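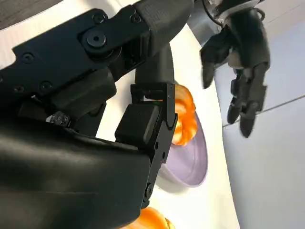

Photo 1 – Robotic hand, linkage with round bolt cap.

Sitley Building, Floor 2
Quarterly fire and egress inspection
Inspector: Teodoro Enriquez
Date: Friday, November 21, 2025

1. Exit routes
Corridor width clear – PASS
Exit door opens fully without key – PASS
Self-closer latches – FAIL
Comment: East stair door stops short of the latch. Same finding in July. Gatchalian to adjust the closer arm and check the strike plate. If the door still does not latch after adjustment, replace the closer.

2. Extinguishers
Pressure in green band – PASS
Pin and tamper seal intact – PASS
Service tag current – PASS, one exception
Comment: Tag on the unit by the copy room is unreadable. Retag.
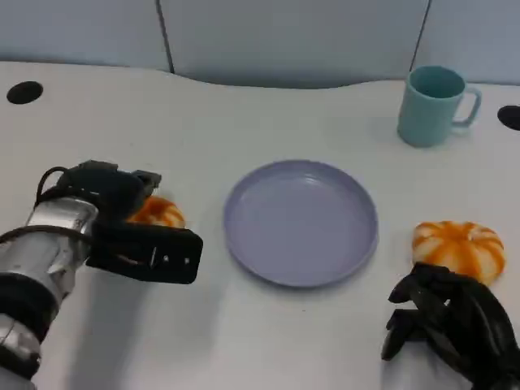
Bracket on the same unit is loose at the lower anchor. Refit with a longer anchor; do not reuse the existing hole.

3. Emergency lighting
Push-button test – PASS
Full discharge test – NOT DONE
Comment: Needs to be scheduled after hours. Log sheet has no entry for the last full test – Rosalinda Buenaventura to confirm with Jemby.

4. Storage
Clearance below sprinkler heads – PASS
Shelving anchored – PASS
Load label posted – FAIL
Comment: Supply room racks are rated at 500 lb per shelf. Label missing on two bays. 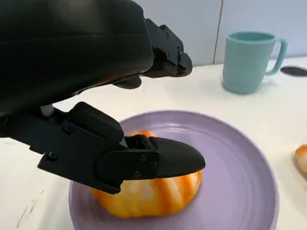 Photo 3 – Purple plate on white tabletop.

5. Follow-up
Items 1 and 4 remain open. Reinspect after repair and attach the Gatchalian work order to this sheet. Copy to Laltisance.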